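To: members' list, Drinness Allotment and Garden Society
From: Elsa Nordin, Secretary
Subject: Re: Water charges and the standpipes on the lower plots

Dear members,

Thank you to all who have written since the notice went out. The message quoted below raises most of the points that have come to me separately, and I am replying to the whole list so that everyone has the same answer.

> I have read the notice on water twice and am still not clear on three things.
> First, does the new charge apply to the half plots in full, or at half the rate?
> Second, the lower plots were without water for much of August. Will those of us
> affected be asked to pay the same as people at the top, who had it throughout?
> Third, the notice says hoses will be "restricted". I should like to know what that
> means in practice. I have a bad shoulder and cannot carry cans up from the tank.
> Plot holder, Tromus Lane side

On the first point, half plots will pay half the charge. The notice ought to have said so, and a corrected copy will be put up in the board by the main gate. Members who have already paid the full amount for a half plot need do nothing. The difference will be taken off their rent at the next renewal.

On the second point, the society accepts that the supply to the lower plots was not good enough. The fault was in the old pipe beneath the Tromus Lane path, which had cracked in two places, and the repair was held up while a contractor was found who would work around the hedge. The 11 plots served by that pipe will not be charged for August. Plot holders do not need to apply, and the deduction will be shown on their statement.

The society has been asked whether the whole pipe might now be replaced. The lowest of the quotations received was over 1000 pounds, excluding the making good of the path. This is more than can be met from the present balance without putting off the work to the boundary fence, which our lease requires us to carry out. The matter will be placed before the annual meeting, and members will be sent the quotations beforehand.

On the third point, the wording will be as follows. Hoses may be used before 8 in the morning and again in the evening, must be held in the hand, and may not be left running or joined to a sprinkler. Members who cannot manage watering cans for reasons of health may use a hose at any hour — a short note to me is sufficient, and no medical letter will be asked for. The dipping tank by the Ortuño gate remains open to all at any time. Please replace the lid after use, as small children do come onto the site.

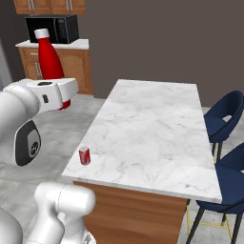

Several members have also asked about water butts. The society has 200 pounds set aside to help with the cost of butts and guttering for sheds, and requests will be taken in the order in which they arrive. Butts should stand on a firm, level base and be fitted with a cover. Those who already have one are asked to check the tap before the first frosts and to drain the butt if it is likely to freeze.

Two smaller matters. The key to the lower standpipe box has not been returned to its hook in the Pleltell hut. If you have it, please put it back — no questions will be asked. The gate on the Tromus Lane side was also found open on Sunday evening, and members are reminded that the last person to leave should lock it, even when they expect others to come later.

Further questions on the charge may be sent to me directly or to this list. Items for the annual meeting should reach me in writing, with the name of a proposer and a seconder.

Yours sincerely,

Elsa Nordin
Secretary
Drinness Allotment and Garden Society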